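Okay, robotics club thread time. I've been promising this one for a while and my tea is still hot, so let's go. (1/16)

For anyone new: I'm Anastasia Andreadis, second-year student, and I'm in the manipulation group at our college robotics club. We named our project Koltosine. There was a vote, I lost, my suggestion was better, moving on. (2/16)

The task sounds like something for a toddler. Two arms, one table, a handful of white blocks with marker tags stuck on them. Pick up a block, put it where the plan says it goes, don't knock over its neighbors. We have until August to do it without any of us touching the keyboard. (3/16)

Why tags? Everything we printed is white, and our software was terrible at telling one white thing from another white thing. A tag gives you an ID and a pose in one go. Yes, it's kind of cheating. The rules at Cunutthorpe allow it so I'm sleeping fine. (4/16)

Last year the club used colored blocks and I'm told they spent half the semester fighting with the lights. Every time the sun moved, orange became red. Tags have their own problems (see below, at length) but at least black stays black. (5/16)

Okay, pictures! Two wrist views and one of the whole table. (6/16)
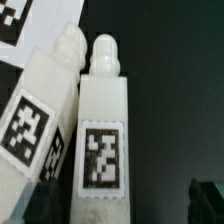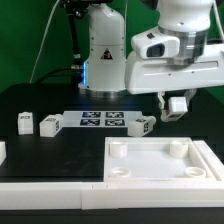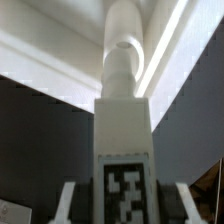
So, the wrist camera. I love it and it has also ruined several of my evenings. When you're far away the tag is tiny. When you get close the tag slides out of view. There's a sweet spot in between and our approach path used to fly straight through it like it had a bus to catch. (7/16)

What we do now is stop at the sweet spot, take 4 readings, throw out the weird one if there is a weird one, and average the rest. Then the arm goes in on that number and doesn't look again until it's done. Feels wrong, works way better than what we had! (8/16)

The weird one deserves its own post. A flat square seen nearly head-on can be read two ways, tipped a little toward you or a little away. Same corners, different angle. Our code would flip between the two from one reading to the next and the wrist would wiggle like it was trying to shake off a bug. (9/16)

I spent a whole weekend sure this was a loose screw. I tightened every screw I could reach. Then a very patient person in the Skinitach group (they share our lab hours) asked if I'd plotted the angles. I had not plotted the angles. (10/16)

Fix was pretty simple in the end: come in from a bit of an angle so the tag isn't flat to the camera, and if two answers look equally good, keep the one closest to the last answer you trusted. Took me maybe 20 lines. I will not be saying how long it took me to write them. (11/16)

Sticker tips, since a couple of people asked. Matte paper. Leave a white border, a real one, don't trim right up to the black. Press from the middle out so you don't get a bubble. And write the ID on the back before you peel or you'll be holding a tag up to a webcam to find out who it is — I've been there. (12/16)

Also measure your tag after printing!! Printers love to "fit to page." Ours came out a hair small, and the software thought every block was farther away than it was. The gripper kept reaching too deep. Measure the black square with calipers and put THAT number in the config. (13/16)

Where we are: we set ourselves a goal of 200 pick and place cycles before we're allowed to touch the two-arm handoff. We're partway there. I want to do the handoff so badly. Our team lead keeps saying "after the 200" and I keep nodding and quietly writing handoff code on my laptop. (14/16)

Things still on the list: slowing down near the fixed stuff on the table, a nicer log so we can tell a bad grasp from a bad reading, and getting the Tsolakis scheduler to stop sending both arms to the same spot. It's an older piece of club code and there are comments in it that just say "sorry." (15/16)

If your club is doing something with tags and you've found a good way to pick the approach angle on its own, please tell me, ours is a hard-coded number and I'm a little embarrassed by it. Next thread will be calibration, once I've redone ours with the new tag size. (16/16)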